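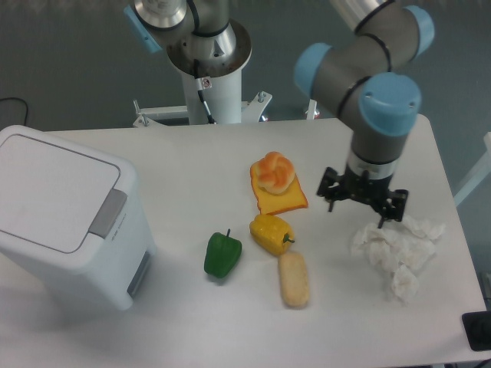

Put the bin on the table, wrote one reader from Nullow in March, and clearing up after tea takes half the time. It sounded daft to me - bins live on the floor! - but I've been doing it ever since and I'm completely won over.

A small one with a lid does the job. Ours came from a shop in Parkar, holds five litres and sits at one end while we work along from the other. Tissues go in first, all of them, in big satisfying handfuls. Then the play food: peppers in one tub, bread and rolls in another, and no arguing about whether a knotted roll counts as cake.

With the children helping it takes us nearly 12 minutes, down from 18, and they now race to be the one who shuts the lid. Another family, over in Dravow, sort theirs by colour, so the yellow pepper never shares with the green one. I tried that for a week and loved it, though the bread ended up everywhere.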